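Haugland Tea Round Records

README, last touched 24th August

What this is

A table of who made the tea, for whom, and how it was received, kept in one shared office above a tile showroom. There are 340 rows in rounds.csv and 168 in complaints.csv, a ratio that tells you most of what you need to know about the office.

The records began in June as a sheet of paper taped to the fridge. The paper was meant to settle an argument between the Zekis side of the room and the Selix side over which of them did more of the work. It did not settle it. It did produce a decent small dataset on drinks, favours and grudges, and I have tidied it up so that other people can draw the wrong conclusions too.

What's in it

rounds.csv has one row per round. The columns are round_id, maker, side (Zekis or Selix), drinks_made, kettle_refilled and remarks. The last of these is free text and should be read in that spirit.

complaints.csv has one row per complaint, linked by round_id. Severity runs from 1 (a look) to 5 (an email). Nobody was ever given written guidance on the difference between 3 and 4, so treat them as the same thing.

people.csv lists the 20 regulars by initials, with their usual order. Two of them changed their usual order while the sheet was up and said they hadn't. I have kept both versions.

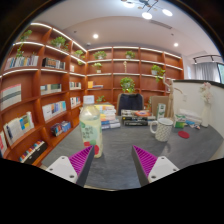

How it was collected

Makers filled in the sheet themselves, in whatever pen was nearest, after carrying the tray back. This means that generous rounds are well recorded and stingy ones are not. The kettle_refilled column says "yes" in nearly every row. I have drunk in that office and I do not believe it.

I typed everything up over a few evenings. Spelling has been left alone except where a remark could have been taken for a threat.

Known problems

Drinks brought in from outside were not logged until round 11, when someone argued that fetching a coffee from the van counted as a round. It was allowed, and the argument carried on in the remarks column for the best part of a page.

"Milky" and "builder's" were never defined. Please don't try to turn them into numbers. I did, and lost a weekend.

The Trurnex people downstairs appear in a handful of rows as guests. They have no side, so the field is blank. It is a real blank and should not be filled in.

Using it

Fine for teaching, for practising joins, or for a slow afternoon. Please don't use it to decide who owes whom a round. Copy and change it as you like, and keep this file with it.

Corrections go to Keir Geddes, with the round_id. Corrections to your own severity scores will be read and then left as they are.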